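Chapter 4
Mixed Small Goods: Sorting Before You Pack

Before you start: read Chapter 3 on box sizes. Have a pencil. You'll need the blank packing slip from the back of the book.

Aims for this chapter
Sort a mixed lot by how easily each thing breaks
Choose a wrap, or choose none
Fill in a slip someone else can read

Most packing trouble starts on the table. Things get boxed in the order they were picked up — heavy on top of soft, food next to soap. Poonam Prajapati ran the packing bench at Drarkholm for years and checked 3,000 returned parcels in that time. Her finding, in short: bad sorting, then bad wrap. Tape came a long way after.

So, spread first. Cloth down, everything out, gaps between.

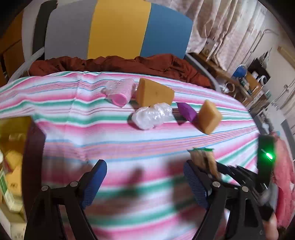 Sorting goes by three questions. Will it break? Will it leak? Will it mark whatever sits beside it? Ask them in that order and write the answer down each time. Wrap comes after, and differs a lot from piece to piece. A cylinder in bubble wrap, like the pink one, still needs something to stop it rolling. Blocks with flat faces can go against the box wall. Anything pointed, like the purple piece, gets its tip covered befor it goes near clear plastic. Students skip this. Don't.

Food is its own group. Sealed packets only, no exceptions, and never in a box that held soap or polish. Light packets go in last, near the lid.
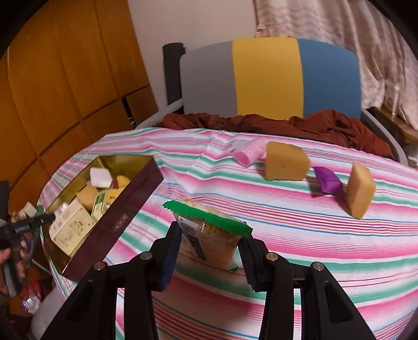 Same rule for anything that crushes under a thumb. Selvaraj Gamage calls this the top layer and teaches it before the bottom one, which sounds backward but works — you know how much room to leave. Leave about 2 fingers of space under the lid. More then that and the load shifts.

Key words: spread, top layer, void, slip.

Warm-up
Pick a drawer at home. Empty it onto a towel. Sort by the questions above, then make out a slip. Swap slips with a partner and see if they can repack from it. Keep yours, it comes back in section 4.3.

4.1 Reading a packing slip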